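Clearing the desk, part two

I said last month that I would get the desk done before November and I mostly kept to it. Sunday evening I put on the radio, turned on the lamp and gave it two hours.

The desk had turned into the place where anything without a home ended up. Paper cups, bags inside other bags, a thermos, the box from my last Urunska order with half the stuff still in it. I made one pile for the kitchen, one for the closet and one for the trash. The trash pile was the biggest. 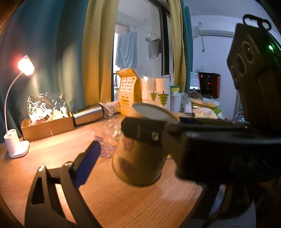 The gold-toned can with its lid up, and the rest of the desk still to go.

I have decided to keep the can. The pattern is pretty worn, but it's a good size for small things and I would only end up buying something to replace it. The paper cups are moving to the kitchen shelf. The sponge can go back under the sink.

Plastic bags were the slow part. I flattened the good ones and ended up with 11, which is plenty. The cardboard gets folded and goes out with the recycling.

I stopped at about 9:30 with one corner left. I also looked at the drawer units on the Zandisis site and closed the tab again. I want to see how much is left over first. The shelf by the door is next, and after that the closet, which I am not looking forward to.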